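## 3. Setting up the bin pick (Riltarico club build)

I rewrote this part after Sumaiya and I did it from scratch in October, so if your printout says something different, go with this one. You'll want two people and maybe 70 minutes the first time.

1. Put the metal bin on the table and clamp it at the back corner. Give it a good shove. If it moves, clamp it again!
2. Check the cables on the arm before you power up. They need enough slack to loop over the joint without catching on the bin.
3. Switch on the controller and load the Tovuretti program. Leave the speed at 14 per cent.
4. Jog the gripper to the start point, 380 mm above the bin floor, and save it.

**Caution:** hands out of the bin whenever the drives are on. Satish is strict about this and so am I.

Now for the rods. We use red and green ones, and I like to just tip them in and leave them however they land (lining them up neatly makes it far too easy, and the judges won't do that for you). 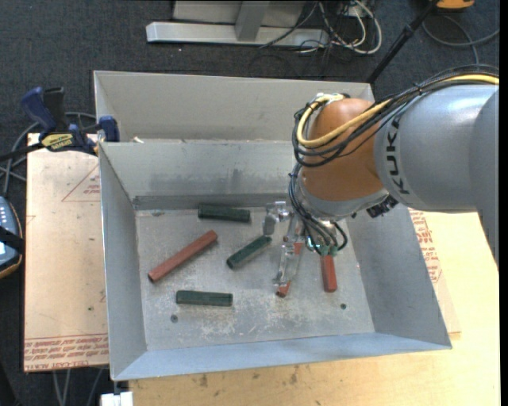

Steep walls are where most of our trouble comes from, so practise picks near the sides early on and don't save them for the night before.

5. Run 3 picks in step mode, one person on the pendant and the other watching the fingers.
6. If a finger touches the wall, stop, back straight up and lower the approach angle a bit in the settings file.
7. Write the new angle in the Olell logbook, with your initials please.

**Note:** shiny metal can confuse the vision software. Try dimming the overhead lights before you go fiddling with the thresholds. Sudheer has the old values if you get stuck.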